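Durnidthorpe workshop finishes a pair of hand-held grippers, and asks people not to get carried away

For release: June

The shared workshop at Durnidthorpe has completed its second build under the Stendetby plans, a pair of hand-held grippers meant for packing and sorting jobs at home. The workshop is publishing its build notes in full, including the parts its members would not repeat.

Readers may have seen the original Stendetby announcement, which spoke of "effortless handling of everyday goods". Our members do not recognise that description. After 12 evenings of building and a fair amount of swearing at rivets, we have two grippers that can pick up a light packet if the person holding them pays attention.

"I went in doubtful and I am still fairly doubtful," said Kazuhiro Kudo, who led the build. "A gripper on a handle is a long way from a robot that tidies the house. It only does what your hand tells it, and it does it slower. What I wanted to know was whether the fingers were any good before we spent money on motors."

Rigid shapes gave little trouble in the first trials. Tins and small cartons sat squarely between the pads. Bagged food was another matter. The film creases, the contents shift, and a pinch that looks firm can let go when the wrist turns. The plans have one line on the subject, and it says to "grip gently".

Members moved on to noodle packets and snack bags, which most of us have in the cupboard and which seemed a fairer test than foam blocks. The blue pads press into the crinkled plastic from the side, and where a packet is awkward a second gripper can be brought in to meet it.
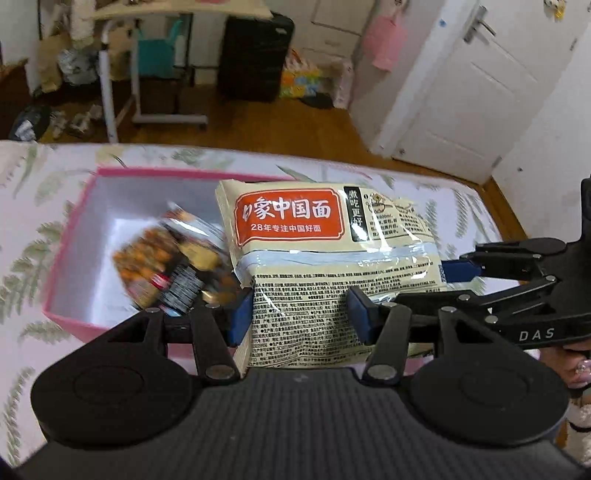

What the build involved

The parts bill came to £128 for the pair, more than the plans suggest. Most of the difference went on pivot pins, as the ones listed were too short for our arms and had to be bought again. The pads were glued on, peeled off and glued on again. Anyone starting now should set aside 8 evenings at the least, and should dry-fit both linkages before closing a single rivet.

A control box from Vostedix was considered for a motorised version. We have put that off. The sales material promises a good deal about "learning from the user" and says very little about what happens when a packet slips, and we would like an answer to the second point first.

What happens next

The grippers will go out on loan to members for 6 weeks, with a notebook for recording drops. The notebook will be published whatever is in it. A motorised pair will be built only if the hand-held ones earn it, and Kudo has said he will vote against if the figures for soft bags are poor.

A second group, working from the Oda bench, is trying a different pad shape. Its members think ours are too flat, and they may be right.

Build notes and cutting patterns can be had from the workshop desk during opening hours. There is no charge, though we ask that anyone who changes the design tells us what went wrong as well as what worked.

Ends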